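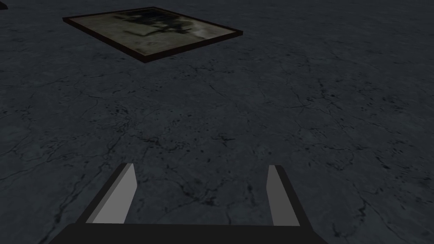

**Notebook / Open day, sim bench**

Friday, July. Visitors from Plestdale in at 10:30. Ran the Skakedik room on the big screen, wrist views first, then the wide one. Started with the gripper open over the floor so people could get their bearings. The framed panel on the floor drew more interest than the arms did.

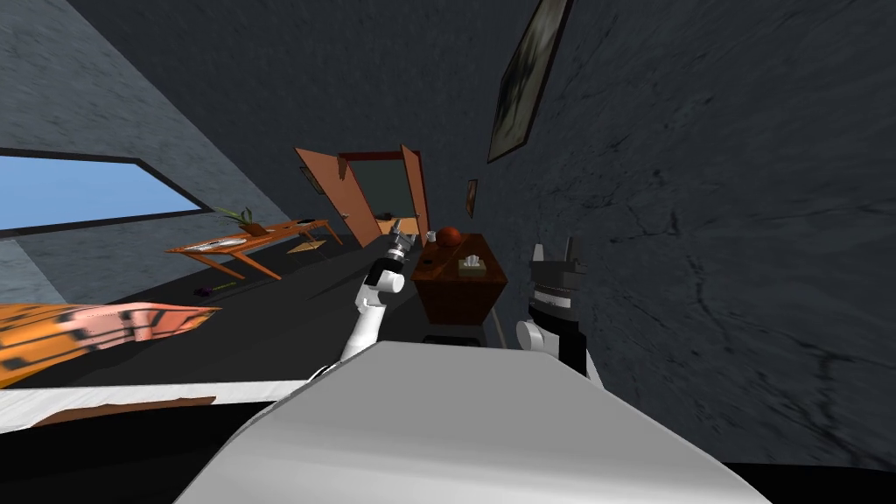

*Ailbhe Cullinane, simulation technician*

Switched to the wide view for the second group, 18 people. Both arms up, one on each side of the cabinet, ball and tissue box on top. The tilt bothered a few of them -- level the view before the Pamness visit.
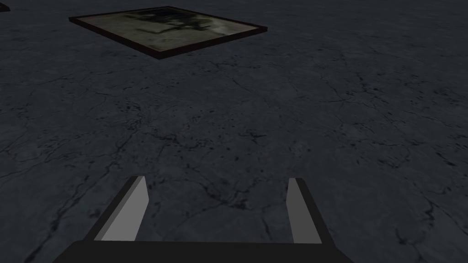

Ó Dubhghaill wants the same demo with a slower approach. Fine by me. I'd also drop the floor texture down a notch, as the cracks are hard to look at on a projector.

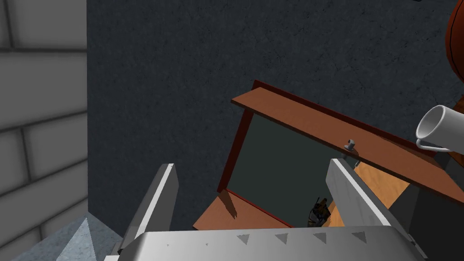
Can visitors drive the arms themselves?

Only in the sim, with one of us at the keyboard.

To do: reset script, second mouse, spare HDMI cable.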